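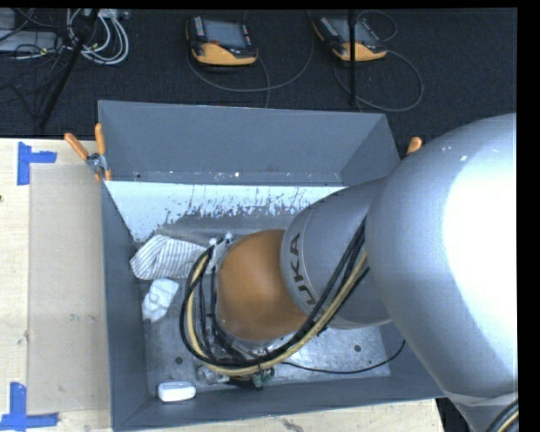
Visit report: Findbridge open day, container and bin hall

Visited 13/12/2023. Present from our side: Maëlle Lapointe (stores) and myself. Hosts: Ghislain Sandhu for the paint line, Najwa Nseir for repairs and returns.

Purpose

We currently hold 732 open bins across two stores, bought in at least four batches. Inside dimensions differ between batches, the paint differs, and the older ones no longer sit level on the shelves. The visit was to see how Findbridge specifies, coats and repairs its open bins before we commit to a replacement order in January.

Layout of the hall

The site is a single-storey building with the loading dock at the north end. Goods come in at the dock, pass the wash bay, then go either to repair or to paint. Finished stock leaves by the same dock, and this produced a visible queue of pallet trucks at 10:30. Aisles are wide enough for two trucks to pass, except beside the compressor room.

Bins are shown to visitors at table height. The blue-grey one with the tall back panel was on a pale wooden tabletop, and the ends of the back panel angle inward. We asked whether the angled ends are a standard feature. They are optional on the open range, and the drawing has to state the angle.

Sizes

Findbridge lists its bins by inside length and width, then by back height. Our own register uses outside dimensions throughout, so the two lists can't be compared line by line. Maëlle will convert ours. The wall thickness varies with the model, which means a single deduction won't do for the whole register.

Custom sizes are available with a minimum order of 100. Below that quantity the price is the same but the lead time is whatever the shop can manage, and Mr. Sandhu would not put a figure on it.

Paint

The coating is applied in one pass after degreasing. Blue-grey and dark green are kept in stock, other colours are mixed to order. Test plates are kept for each batch and hung on a board by the curing oven, with the batch number stamped in the lower corner. We looked at plates going back two years. Scratches had been made across the coating with a hand tool and the edges had stayed tight on all but one plate, which was from a colour since withdrawn.

Points raised:

The inside floor takes most of the wear. A second coat on the floor only can be ordered. It adds one day.

Touch-up paint is sold by the litre and keeps for a year unopened.

Labels should go on after curing. Those applied earlier lift at the corners. Joo labels were mentioned as suitable, and we already use them.

Repairs and returns

The repair bench deals with bent rims, split corners and damaged floors. Each returned bin gets a tag with one of three outcomes: straighten, patch or scrap. The log is on paper and is copied into a spreadsheet on Fridays. According to Ms. Nseir, 3,270 bins went through the bench in the past year, most of them for bent rims – usually the front one, where people drag the bin off a shelf instead of lifting it.

Rims are straightened cold in a bench press. The operator checks the result by setting the bin upside down on a flat plate and sliding a feeler gauge around the edge. We watched this done on a deep bin with a dented front. The first reading was out at one corner, it went back in the press, and the second was within tolerance. We should buy a flat plate of our own regardless of the outcome of the order.

Comparison with other suppliers

Quotes are in hand from Dasex and Reltel. Dasex is cheaper per bin but has no repair service. Reltel repairs its own make only. Findbridge will take in bins of any make provided they are empty and washed, with a surcharge on anything that still carries adhesive. That would cover our older batches.

Other observations

Parking is limited and the visitor spaces are behind the building. Safety footwear is required past the yellow line and the loan pairs only go up to size 11. Lunch was sandwiches in the meeting room upstairs, during which we were given the price list and a sample of the floor coating.

Actions

Maëlle Lapointe – convert the register to inside dimensions.
Harpreet Poirier – confirm shelf clearance for the taller back panel in both stores.
Gisela Jara – ask Findbridge for a written price on the second floor coat.
Myself – send two of our worst bins for a trial repair, one from each store.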